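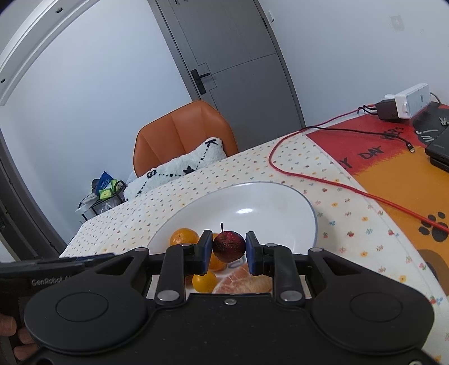
2023-03-09
Posted by Itziar Robles

Fruit table, second week of notes. The front room is standing in as the bench until the Zekdale kitchen is free again, so everything is happening on the cream tablecloth with the little flowers. It hides stains well and crumbs badly.

Stock today: small dark red apples, small mandarins, grapefruit. All bought by Florencio at the Campos market. The apples are the small kind again, which is what I asked for. The big ones take up the whole bowl and people leave them.

Bowl: using the wide white shallow one with the blue-grey rim. The deep one is back in the cupboard. In the deep bowl whatever is at the bottom gets forgotten and goes soft, and Dagmar found two like that on Monday. The shallow one shows everything but fruit rolls when the table is bumped. Keep it away from the edge.

Grapefruit: peeled and sliced, pink. It should not share a bowl with whole fruit for long. Juice gets on the mandarin skins and they turn tacky. I put a piece in with the mandarins anyway to see how long it can sit before it matters. Checking at 15 minutes and at 60.

15 min – no change I would bother about. Slight smell of grapefruit over everything.
60 min – cut face dull, a little juice under it. Mandarin nearest to it sticky on one side. Wiped it, fine.

So: grapefruit on its own plate from now on. A saucer will do.

Weights: the Drernolum scale reads 87 g for one apple, stem on. I did it twice and got the same number. It still will not settle with the 500 g check weight, it drifts up and down by a gram or so. Milagros says it is the battery. I will change it before anyone trusts a figure from it.

Table: too much else on it. Red cable, black cable, power strip at the back corner, the mat with the paw print, somebody's keys. Sliced fruit and a power strip should be further apart than they are. I want the strip down on the floor by the wall, and the cables run behind the chair. The mat can stay if it stays on the right.

Snacks stay on the wire rack, under the cloth. Please fold the cloth back after taking something.

To do:
battery for scale
saucer for grapefruit
move power strip
wash tablecloth, cool wash, the print has faded enough
ask Florencio for more mandarins, same size

Comments (3)

Damián Hinojosa
Keys are mine, sorry. Picked them up.

Milagros Moya
Battery is in the drawer under the kettle. If it still drifts after that, try it on the windowsill – the table is not level on that side.

Dagmar Baláž
Can we keep one deep bowl out for onions at least? They roll worse than apples.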